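Projects > Tabletop Things > wollham-mugs > README

# wollham-mugs

A small collection of table and mug pictures, plus my notes on what's in it and how I'd like it used.

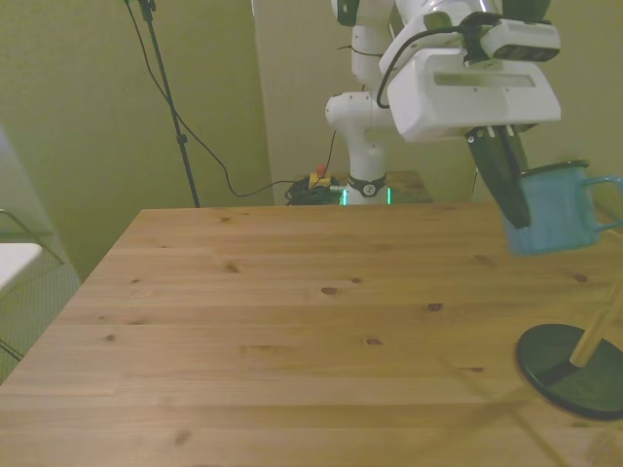

I started this one in May, after I got fed up with crockery pictures that all look like a store catalog. You know the kind - white background, perfect light, a cup that has never met a tea bag. I wanted cups on a real table with real wood grain, knots and all, because that's where cups live in my house and probably in yours too!

## What you get

There are 1,196 pictures in the main folder, split into 4 sets. Each set has its own text file with a short line per picture (what kind of cup, what color, anything odd about it). I typed those lines myself, mostly in the evenings, so the style wanders a bit. In the early ones I wrote "cup" for nearly everything. Later I got picky and used "mug" for anything with straight sides and a decent handle, and "cup" for the smaller, rounder stuff. I went back and fixed the first set but I'm sure I missed a few.

The sets are:

- lundby - everyday mugs, plain colors, the ones I reach for first
- debnath - patterned and hand-painted pieces, a few with chips
- tratitz - small cups, with and without saucers
- leftovers - whatever didn't fit, including two egg cups I couldn't bring myself to throw out

The set names don't mean anything clever. They're what I wrote on the storage boxes, and renaming everything now would break the text files.

## About colors

Light blue gave me the most grief. Next to warm, honey-colored pine, a pale blue glaze can look gray in one picture and nearly turquoise in the next. I label by what I see when I hold the mug next to a window, so the label and the pixels won't always agree. If color matters for what you're doing, please go by your own eyes and treat my labels as a hint.

Same goes for the wood. The planks run lengthwise and the seams between them show up nicely, and the knots are dark enough that at thumbnail size they can pass for coffee drips. I marked 20 pictures as "stained" before I caught on (sorry!). Those labels are fixed in version 2.

## Sizes and names

File names go set, then number, then a letter if there's more than one picture of the same piece. Chips and cracks go in the notes column and never in the file name. I tried it the other way for a while and ended up with names as long as my arm.

I don't list volumes. I measured a few mugs with a kitchen jug and got a different answer each time, so I gave up on that column and deleted it.

## Using it

Take it, sort it, crop it, make a poster for your kitchen - all fine with me. If you pass it along, keep this README with it and leave the name wollham-mugs on the folder so people can find their way back.

## Still to do

- finish the notes for tratitz (saucers are only half done)
- decide whether a soup mug is a mug or a bowl
- check debnath for doubles, I think the one with the painted leaves is in there twice

Last updated 2022-09-14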